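August 21, 2025

**Stivano gets its street lights on the ballot**

I went to the neighborhood meeting last night expecting to stay ten minutes (I had soup on!) and ended up staying until they stacked the chairs. The big news is that our lighting question is going to a vote in November, and I'm pretty excited about it. 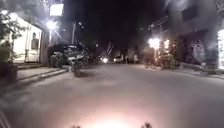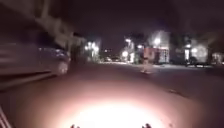 Streets after dark.

So, the plan. Drita Zupan has been pushing it since spring, and she finally got the town to put a price on it. Ernex, the company that already does our traffic signals, would put up 13 new lamp posts between the bakery and the Halilović garage, plus swap out the old bulbs on the hill. For most households it comes to 280 a year on the tax bill for two years, and then it drops off completely. I heard a few groans at that number, and I may have made one of them myself.

To get on the ballot you need 933 signatures, and Drita's group turned in more than 2000. I signed mine outside the post office back when it was still raining every afternoon, and the pen barely worked, so I hope they could read it.

Not everybody is on board. A man from the top of the hill said he moved here for the stars and doesn't want a lamp shining in his bedroom, and he got a decent round of applause. Drita told him the new ones have shields and point straight down, and that the town would switch them to low after midnight. He wanted that in writing, and the clerk said she'd ask. My neighbor asked about the footpath behind the school, which isn't in the plan at all, and I'd really like to see it added (my kids come home that way from practice and it's pitch black by dinner time once the clocks change).

There's one more meeting before the vote, in the library basement, and the full map is taped up by the front desk there if you want a look. Bring your reading glasses, the print is tiny.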